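Snack counter

A snack counter is a small serving table, found in corner shops, school lobbies and train stations, where ready-made food is set out for people who want something quick. Most carry sandwiches, bottled drinks, bagged snacks and a hot item or two, often sausages on sticks kept close to a food warmer.
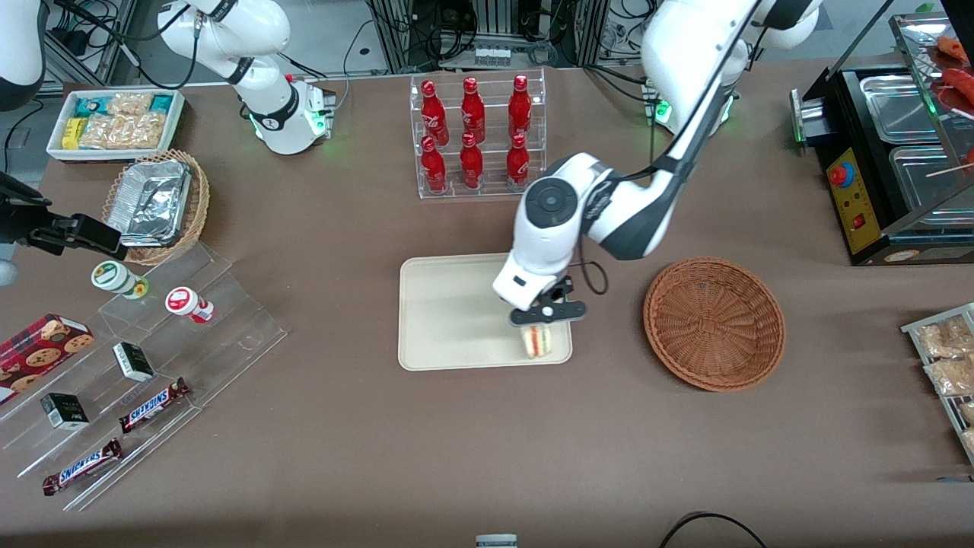

Sandwiches are usually cut into triangles, a shape that shows off the filling nicely and sits well in the hand. They may be served on a tray or in a round woven basket, and many shopkeepers are fond of the basket, as it lends even a very plain counter a bit of the feeling of a picnic. Hatice Altıntaş, who ran the Flornilo counter from 2000, kept 2 baskets going through the morning, one out front and one being filled, and she liked to have everything ready well before the first customers wandered in.

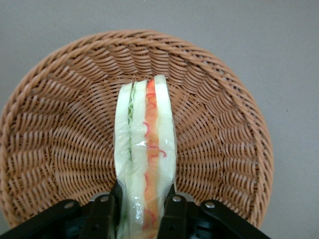 How should a wrapped sandwich be placed in a basket?

It is commonly set with the cut side facing up, so that customers can see the bread and filling through the wrap and choose without having to pick each one up.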